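Water Flosser or String Floss? A Project Report on Plaque Between the Back Teeth
Adalberto Amaral and Cleiton Caldeira, Health Science Projects
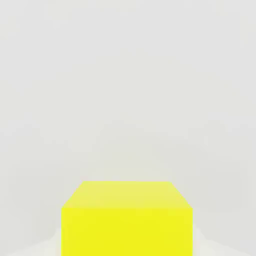
We started this project in September after an argument over lunch. Cleiton had been using a water flosser since he got braces and kept it up after they came off. Adalberto had always used string floss, and was sure a jet of water could never clean the tight spots between the molars. Neither of us had anything to back it up, so we asked our teacher if we could test it, and we got a yes the same afternoon!

What we wanted to find out

Our main question was simple. If a person brushes the way they normally do and adds one other cleaning step at night, does it matter which one they add? We looked only at the back teeth, where most people we talked to said they give up early. We also wanted to know which method people would keep doing. A method that works great for three nights and then sits in a drawer isn't worth much.

What we used

The water flosser was the Feltton, a cordless model that costs $69 and has three pressure settings. We picked it because the tank comes off and can go in the dishwasher. The string was Ririco waxed floss, mint, the plain kind in the round box. For measuring we used Clavusex disclosing tablets, which you chew and swish, and which leave a pink stain wherever plaque is still stuck. If you have never tried one, do it on a weekend, your tongue stays pink for hours.

The Teixeira dental office let us borrow small mirrors and showed us how to score the stain. The hygienist there spent a whole lunch break with us practicing on each other, and that made a huge difference. Our first tries didn't agree at all (one of us was counting faint pink as plaque and the other wasn't).

How we did it

We had 31 students sign up, all with permission forms. Half started with the string and half with the water flosser. After two weeks everyone took a one-week break with just brushing, and then switched. That way each person was compared with themselves, and it didn't matter so much if somebody was a very good or very bad brusher to begin with.

Everyone used their own toothbrush and toothpaste and was asked not to change them. Scoring happened before first period. Each back tooth area got a score from 0 (no stain) to 3 (stain all the way along the gumline and between the teeth). The person scoring did not know which method the student was using that week. A couple of students forgot and told us, so for those we traded places and the other one scored.

By the end we had 521 scores we could use. We threw out a few where the student had eaten breakfast right after chewing the tablet, or where we couldn't read our own writing.

What we found

Both methods beat brushing alone, and it was easy to see once we made the graphs. The scores went down in the first week and stayed down in the second. During the break week they crept back up, which was kind of amazing to watch happen on real teeth!

Between the two methods the gap was small. String did a little better right between the molars, in the tightest places. The Feltton did a little better along the gumline, mostly on the tongue side of the lower teeth. When we averaged everything together, the difference was smaller than the difference between our own two practice scores, so we don't think we can call a winner.

The habit part was more lopsided. Students filled in a card every night, and they skipped the string much more often than the water flosser. The most common reason written on the cards was "too tired." For the water flosser the most common complaint was the mess. Several people wrote that they soaked the mirror the first night. Leaning low over the sink and keeping your lips mostly closed fixes it.

Problems and things we would change

Two weeks is short. We would love to run it for a full semester and have somebody check gum bleeding too, but that needs a trained person and we are not trained. The cards were also filled in by the students themselves, so some of those check marks may be generous.

We should have bought more tablets at the start. We ran out before the last scoring morning and had to wait for a new box, so a few students did an extra day or two on their second method.

Pressure was another one. We told everybody to use the middle setting, but when we collected the water flossers, several were set to low. We don't know how long they had been that way. Next time we would put a piece of tape over the button.

Where we ended up

Adalberto now uses both, string on the molars and water everywhere else. Cleiton still uses only the water flosser but has agreed to slow down on the back teeth. The leftover tablets are in the lab cabinet on the second shelf, and the blank score sheets are in the folder next to them if another group wants to pick this up in the spring.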